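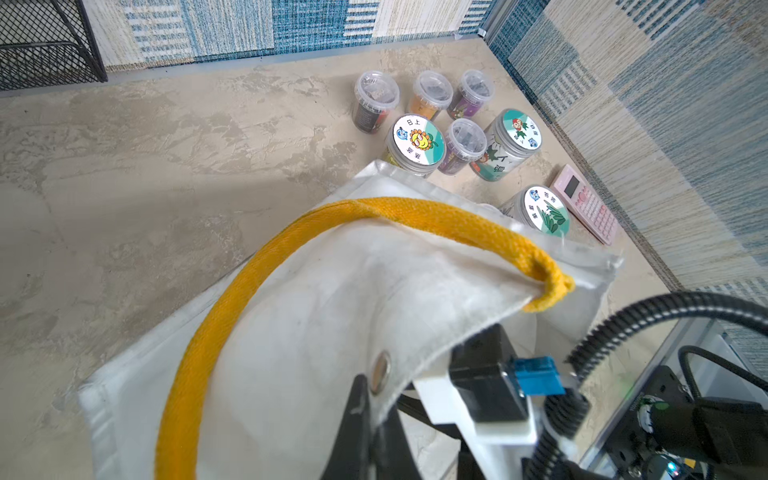
Pullholm mayoral hopeful took loan from parking contractor, filings show

February 21, 2022

I spent most of last night with the new campaign disclosure forms from the city clerk's office, and there's one line in there I had to read twice. The council member who wants to be Pullholm's next mayor, and who has been running on cleaning up city contracts, borrowed $80,000 from Greker, the company that runs our downtown parking garages.

The loan went to a consulting business the council member set up before getting into politics. It shows up on page 28 of the packet, way down in a section most people skip (I almost did, it was late). The interest rate is 2 percent. I'd love a rate like that on my car!

Now, borrowing money isn't a crime, and I want to be clear that no one has been charged with anything. What's got people at City Hall talking is the calendar. The loan papers were signed in October, and a few weeks later the council voted to extend Greker's garage contract. Our candidate voted yes and didn't mention the loan during the meeting. I was in the room for that one and I've gone back over my notes, and there's nothing.

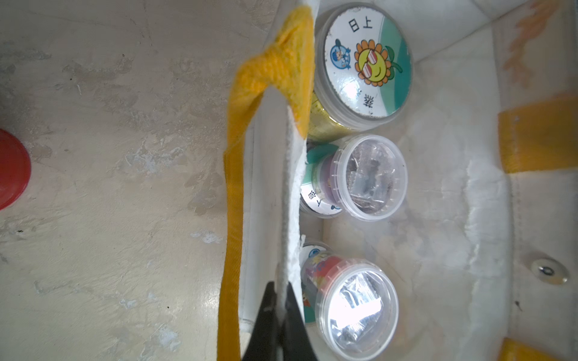
A white tote bag with a yellow strap, with round food containers inside.

I called the campaign first thing this morning and got a statement by email. It says the loan was "a routine private business arrangement," that payments have been made on time, and that the city attorney was told about it before the vote. I asked for a copy of whatever was sent to the city attorney. Haven't heard back on that. The city attorney's office told me they don't discuss advice given to council members, so I'm kind of stuck there for now.

Greker didn't want to talk much either. A spokesperson said the company lends to small businesses "from time to time" and wouldn't tell me who the others are.

There's a second piece to this, and it's smaller but it bugs me more. The same forms list a payment of $3,777 to the consulting business from Rerna, a firm that does signs and striping for the garages. The form says "services" and that's it. Rerna's office is in the same building as Greker's, up on the Kramer Street side, and the two share a receptionist. I know because I stopped by, and she was very nice and couldn't tell me a thing.

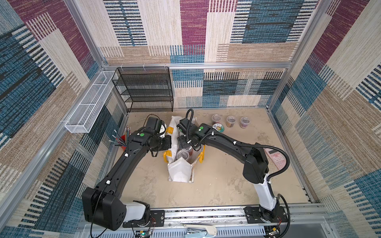 The other campaign jumped on all of it before lunch, of course, and is asking for the garage contract to go back to the council for a new vote. Two members I reached said they'd be open to that. A third said she'd rather wait until the ethics board has had a look, and hung up before I could ask if the ethics board has been asked to look. (I checked. As of this afternoon, it hasn't gotten a complaint.)

The next council meeting has the garages on the agenda anyway, for a rate increase, so I expect a full house. I'll be in my usual spot by the side door. If you have paperwork on any of this, my email's the same as ever.

Comments

garagerat: So that's why the monthly pass keeps going up. Thanks for reading the boring pages.

northside mom: I don't care who lends money to who but you have to say so before you vote. My HOA does that much.

pullholm4ever: Funny how this comes out right before the election. Did you go through the other candidate's forms too?

garagerat: @pullholm4ever they're all at the clerk's office, anybody can go look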